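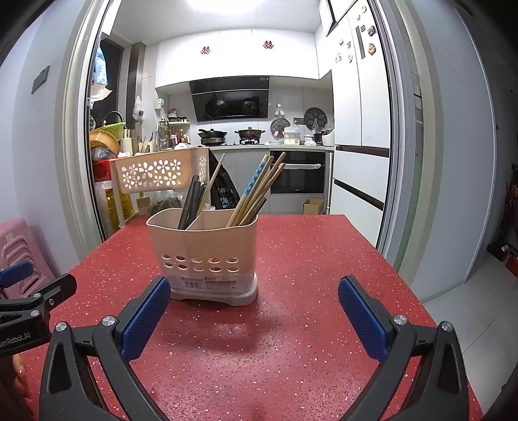 Cleaning a utensil holder takes ten minutes, do it once a month. Take everything out first and wipe the table. Two compartments makes it easy – chopsticks go back on one side, the dark utensils and so on in the other. Row of holes low down on the front is where gunk collects, use a toothpick.

Soak in 550 ml warm water, squirt of dish soap, 100 ml white vinegar. Rinse. Stand it upside down overnite.

Chopsticks seperately, dry them flat on a towel. Any that smell, toss.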